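O que a mão sabe e o comando não conta

Passei a maior parte deste ano a ensinar um braço robótico a fazer coisas que a minha avó fazia sem interromper a conversa, e confesso que saio disto com mais respeito pela minha avó do que pelo braço. Escrevo estas linhas a pedido de uns amigos que me ouvem falar do assunto ao jantar e que, com toda a paciência do mundo, me sugeriram que pusesse as ideias por escrito para poderem comer descansados. Aqui vão, então, e peço desculpa se me alongar, que é defeito antigo.

Para quem não é do meio: há duas maneiras muito usadas de mostrar uma tarefa a um robô. Numa, pegamos-lhe no braço, literalmente, e levamo-lo pelo caminho, como quem ensina uma criança a desenhar a letra «a». Na outra ficamos à distância, com um comando ou um segundo braço mais pequeno nas mãos, e ele repete o que fazemos. Em ambas se grava tudo, e dessas gravações o robô há-de tirar, se tudo correr bem, uma maneira sua de fazer a tarefa. Na Plakora, onde trabalho, começámos pela primeira e passámos quase por inteiro para a segunda. Eu fui contra a mudança e continuo a ser um bocadinho, mas já lá vamos.

Os argumentos a favor do comando à distância são bons e não os vou esconder. Quem guia o braço à mão fica com o corpo metido no meio da tarefa, tapa as câmaras, cansa-se, encosta-se. Quem comanda de longe pode estar sentado, faz mais demonstrações numa manhã e as imagens saem limpas. O nosso primeiro conjunto, feito à mão, ficou em 464 demonstrações e custou-nos uma primavera inteira e várias dores de ombros. O segundo, por comando, chegou às 1858 num tempo que até dá vergonha comparar. Quando se mostra isto numa reunião, com um gráfico de barras, a discussão acaba ali, e eu percebo porquê.

Só que a quantidade engana, e é disto que eu queria falar. Pensem numa tarefa das mais humildes, daquelas de lava-loiça: pegar numa escova de esponja, metê-la num copo e rodar. Qualquer pessoa a faz a pensar noutra coisa. A esponja entra um pouco apertada, a mão sente que ela cede, empurra mais um nadinha, roda o pulso, e lá dentro, onde os olhos não chegam, é a mão que decide quando já se tocou no fundo. Tirem-lhe esse toque e fica uma pessoa adulta, com estudos, a espetar uma esponja na borda de um copo durante uma tarde.

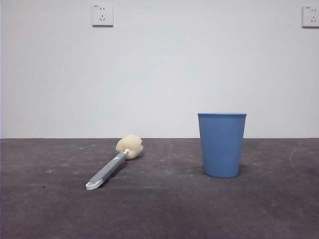
A escova de esponja e o copo azul, pousados no chão.

Fui eu essa pessoa, várias vezes. Com o comando na mão eu via perfeitamente a escova, via o copo, via a distância entre os dois, e mesmo assim falhava, por não sentir nada. Aprendi depois a compensar. Abrandava antes da borda, entrava mais na vertical do que entraria em casa, parava um instante para confirmar com os olhos o que os dedos me teriam dito logo. Ao fim de umas semanas tinha ganho jeito e já me gabavam as demonstrações. E foi precisamente aí que comecei a desconfiar, porque o jeito que eu tinha ganho era o de trabalhar sem tacto, e era esse que estava a ensinar ao robô. As minhas pausas, as minhas hesitações, a cautela de quem anda às escuras pela casa, tudo isso ficava gravado com o mesmo peso do que estava bem feito.

Quem me ajudou a pôr nome a isto foi a minha colega Sihan Yin, que entrou na equipa vinda da Kohlhase e tem uma calma que faz falta a toda a gente. Vimos juntas uma tarde inteira de gravações e ela reparou que se conseguia dizer quem estava ao comando sem olhar para a etiqueta. «Esta és tu», dizia ela, e era. Eu paro antes de entrar no copo. Ela não pára, mas levanta muito o braço depois de agarrar o cabo, num arco grande que não serve para nada e que lhe ficou de um sistema antigo. O robô, coitado, aprendeu as duas coisas: levanta muito e pára muito. Quem o vir trabalhar sem saber da história há-de achar que ele é prudente. É só educado por nós as duas.

Há quem responda que isto se resolve com mais gente, mais estilos, mais horas, e que as manias se anulam umas às outras. Em parte será assim. Na Conell, com quem trocamos impressões de vez em quando, defendem essa posição com convicção e têm resultados para a defender. A mim custa-me aceitá-la por inteiro. As manias de cada um talvez se diluam, mas a falta de tacto é comum a todos os que seguram no mesmo comando, e somar muitas pessoas que não sentem a esponja continua a dar um robô que não a sente. Foi por isso que em Gulville, no encontro deste ano, pedi a palavra para defender uma coisa que soou um pouco antiquada: que se guarde uma parte das demonstrações para serem feitas à mão, com o corpo no meio e as câmaras meio tapadas, e que se estudem com vagar.

Não peço muito. Proponho 30 demonstrações à mão por cada tarefa nova, antes de alguém tocar no comando, e que quem vai comandar seja quem as faz. Quando conduzi o braço com as minhas mãos, senti pelo pulso dele a resistência da espuma, o instante em que ela se ajeita lá dentro e deixa de empurrar de volta, e essa lembrança acompanhou-me depois, sentada à distância. As minhas demonstrações por comando melhoraram. Paro menos. Não tenho um gráfico de barras para isto e sei bem que me faz falta, mas tenho os vídeos de antes e os de depois, e quem quiser pode vir vê-los comigo, que faço café.

Também gostava que falássemos com mais ternura das demonstrações falhadas. O nosso costume era apagá-las ao fim do dia, às vezes sem as ver. Hoje guardamo-las numa pasta à parte, que já vai em 941, e são para mim a leitura mais instrutiva da casa. A escova agarrada demasiado atrás no cabo, que depois baloiça; o copo que tomba porque a esponja lhe bateu de lado na borda; a rotação bem feita, lindíssima, dois dedos acima de onde devia ser. Um aprendiz humano vê o mestre falhar e corrigir-se, e aprende tanto com a correcção como com o acerto. Não sei por que razão decidimos que ao robô só se mostravam os dias bons.

A minha avó, que lavava copos a olhar pela janela, nunca me explicou como se fazia. Punha-me o pano na mão e a mão dela por cima da minha. Lembro-me da água quente e de ela apertar um pouco quando era para esfregar e aliviar quando já chegava. Penso muito nisso quando estou com o comando nos joelhos e o braço do outro lado da sala à espera de que eu me decida. Na próxima semana começamos com os pratos fundos, e já avisei que as primeiras manhãs vão ser à mão, mesmo que me doam os ombros.

Contacto | © 2024 Todos os direitos reservados | Voltar ao topo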